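4.2 Why people stay on the waiting list

Before we get to the survey itself, it helps to say a little about how a plot changes hands in the towns we studied, since the rules on paper and the habits on the ground are often two quite different things.
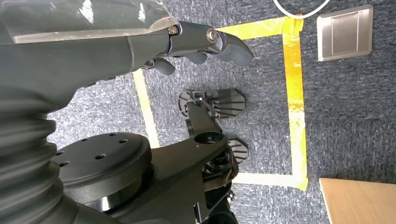 Figure 3.

In Gangate, a gardener who wants to give up a plot is supposed to write to the town office, which then offers it to whoever is first on the list. In practice (and we heard this again and again, usually over a cup of tea and a bag of beans we were told to take home) the plot tends to go to a neighbor who has been watering it all summer anyway. Henriques and Esteves found much the same thing in their earlier work in Cordeiro, and we owe them a great deal for the patient way they taught us to ask about it.

We mailed our questionnaire to 500 households in March, and more than 80 of the people who wrote back added a letter of their own, some of them running to several pages. Those letters turned out to be the best thing in the whole study. One woman in Tivine had been waiting so long that she had already picked out her rhubarb, and had been keeping it in a tub by her back door until its proper home came along. Another writer had been offered a plot and turned it down, because it was on the far side of the site from her sister's.

What struck us, reading them through, is how rarely people complained about the wait. Many had made friends at the gate, or were lending a hand on someone else's beds, and spoke of "our garden" long before any part of it was theirs. Only 2 letters asked us to pass a complaint along to the town.

We do not want to make too much of this. People who write long letters to strangers are a friendly bunch to begin with, and those who gave up on the list may well have put our envelope straight in the recycling. Section 4.3 takes up their side of the story, using the interviews Paquette carried out in Vastia.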